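Monday, January 29, 2018
By Nerys Watkins

The robotics club at Renaud High wants a second gripper. The request goes to the school board in February, and I expect it will pass, the way these things pass, with a short video and some clapping. I would like somebody on the board to ask what the students learned from the first one.

I sat in on the club for most of the fall. I teach shop math two doors down, so it was no great trip. The kids are fine. They show up, they stay late, they eat terrible things out of vending machines and they argue over whose turn it is. My complaint is with the adults who decided what the club is for.

It is for Narkora. Narkora is the regional competition, and everything from September on bends toward it. The task this year is to pick up a small part from one spot and set it down in another, over and over, with the judges moving the part a little each time. That sounds like a decent problem. But the arm comes assembled, the gripper comes assembled, and the software, a package called Skonditz, comes with the hard part already done. A student moves the arm through the motion by hand, Skonditz records it, and after enough recordings the arm does a passable copy. The club made 200 of these recordings before winter break. I watched a sophomore do 10 of them in a row one afternoon. I asked her what changed between the first and the last and she said her shoulder hurt.

I don't blame her for the answer. Nobody had given her a different question.

The club's defenders say this is how the work is done now, and that a kid who has collected recordings is ahead of a kid who has built a birdhouse. Maybe. I have heard the same speech about typing, about web pages and about the 3D printer that sits in our library with a sweater draped over it. Each time we were told the tool was the future, and each time we bought the tool and skipped the part where a student has to understand why it does what it does. Ask the team why the gripper misses to one side more than the other. I did. I got three theories, all of them reasonable, and no plan to test any of them, as the meeting was nearly over and they still had recordings to make.

That was the best ten minutes I saw all semester, by the way. Two of them were drawing on the back of a pizza box. One thought the camera was mounted crooked. One thought the fingers closed unevenly. The third kid wanted to take the cover off and look, and was told not to, on account of the warranty.

I think about that warranty a lot. We have a shop with a drill press in it. We have a drawer of hex keys. We have teenagers asking to take something apart for a good reason, and the rule says leave it alone, it has to work at Narkora. If the rule had gone the other way they might have lost a week and placed badly. They also might have found out whether the fingers were closing unevenly, and I would have put that on a transcript before I put a ribbon on one.

The club at Rirkum, across the county, built its own gripper two years ago. It was ugly and it dropped things. They finished near the bottom and their adviser was asked some pointed questions about it. I judged their poster session and every kid at that table could tell me what was wrong with their machine, at length, including a boy who had clearly been told to stop talking. Rirkum has since bought the same kit we have. Their scores are up.

So here is what I would ask for, if the board wants to spend the money anyway, and almost $100 of it would go to shipping alone. Buy the second gripper and give it to them with the warranty torn up. Let them pull it down to the screws and put it back. Make each student on the team write one page on why it misses. Let the first one go to Narkora and win whatever it wins.

I doubt it will happen. A machine in pieces makes a poor video, and the board likes the video.
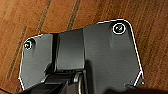 The gripper housing, covers on, over a wood surface.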